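We had a robot drop things in bathrooms all through September, and we'd like your help finding out why.

# Call for participants: grip-loss study in home bathrooms

**Eretti** is a small group working on household robots, and **Tindall** is our project on cleaning and tidying in bathrooms. The robot picks up brushes, bottles, cups and so on, uses them or moves them, and puts them back. Most of the time it does this nicely. Then came the September trials, and a fault we hadn't met before.

## What went wrong

Partway through a task, the gripper would ease off. Not a lot, and not for long, but enough for a smooth handle to slide. The arm didn't know it had let anything slip, so it carried on with its motion. Twice that ended with a bottle in the sink, which is no great loss. The third time the arm reached the end of its path, closed on nothing, read that as a failed grasp and went back for another try while a person was already leaning in to pick the thing up. The operator hit the stop button in time and no one was hurt. We shut the trials down that same afternoon.

Since then we've gone through the logs from 4000 grasps. In 399 of them the finger force dipped at some point during the hold, and in 75 the object was lost. Our best guess so far is that two things meet: a force setting that was tuned on dry objects with straight sides, and a slip check that gets switched off for a moment whenever the wrist turns. We can reproduce the dip on a bench. What we can't do on a bench is reproduce your bathroom! Soap film, toothpaste on a handle, hard water, a fat handle that narrows to a thin neck, a ledge that makes the arm come in from an odd side... we need real rooms and the real stuff people keep in them.

## What you'd be doing

There are 3 visits to your home, each taking up a morning or an afternoon. Two of us come along with the robot, and one of us has a hand on the stop button the whole time the arm is powered.

- **Visit one** is a look around. We measure the sink area, agree with you on which objects we may use, and check that the robot fits through the door (please tell us about narrow hallways, we have been caught out before).
- **Visit two** is grasping. The robot picks up, turns and sets down your things, over and over. It's slow going, and you're welcome to watch from the doorway or get on with your day.
- **Visit three** repeats the second one with the corrected slip check. Afterward we sit down with you for a chat about how the robot behaved and whether you'd have felt okay being near it.

You will not be asked to hand anything to the robot or reach past it. After what happened in September, the rule is that everybody, staff included, stays outside the taped line while the arm is live. If the gripper loses an object, the arm now freezes where it is and waits for a person to clear it. It's a blunt fix, and it makes sessions longer, but we're keeping it until we understand the fault properly.

## Who we're looking for

Adults who live in or near **Dumurard**, in a house or an apartment reachable by elevator or ramp. You don't need to know a thing about robots. We'd especially love to hear from people with:

- small bathrooms, or a shelf hanging low over the sink
- hard water
- lots of differently shaped brushes, combs and bottles
- limited grip strength of their own, who already think about how handles are made

Pets are fine if they can spend the session in another room. We can't include homes with children under five this round, sorry.

## The practical side

Every visit is paid, including the first one if we find that your bathroom won't work for us. Anything the robot breaks, we replace. The wrist camera records while the arm is running; we'll ask you to put away medicines and anything with your name on it, and you can have any recording deleted up to the end of the study. You can also call off a visit or leave altogether at any point, and you keep what you've been paid.

Once the work is done, we'll send you the full fault report, with the embarrassing parts left in. The corrected slip check also goes to our partners at **Dinerura**, who build on the same control software and would very much like it to stop dropping things too.

## How to sign up

Write to Mohammed-Awal Adjei, study lead, at the Eretti front desk in Dumurard, or leave your phone number there and he'll call you back. Tell us a little about your bathroom and what lives around the sink. Replies by 20 Nov 2020, please. Questions are very welcome too, even if you haven't made up your mind yet.
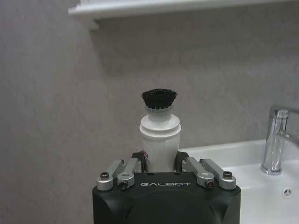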